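2. Site and grazing history

The work was done at Barkgate, a mixed sheep and cropping property whose paddocks have been described, generously, as variable. Stocking records go back 7 seasons, with a gap where the mice got to them.

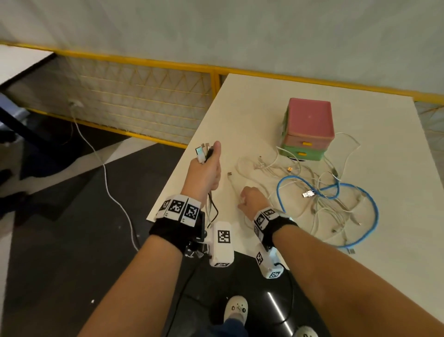
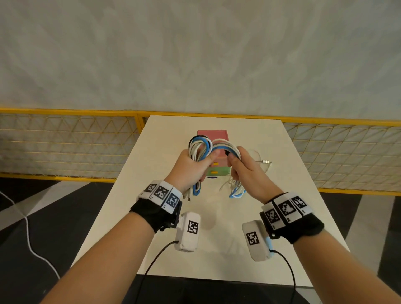 Figure 1. Sorting cables by hand at a white table.

We divided the creek flat into 96 plots and sowed half to lucerne and half to the existing pasture mix, which the previous owner called clover and we would call optimism. Superphosphate went on in April, before the break. Plots were grazed in rotation by a mob of 1,000 Merino wethers, who showed little respect for the experimental design and on 2 occasions redrew it through a closed gate.

Dry matter was cut at ground level before each grazing, following Górecki's method – modified slightly, as our quadrats had been run over by the ute. Plots flooded in August were kept in the analysis. Leaving them out would have improved the figures considerably, and the creek floods most winters.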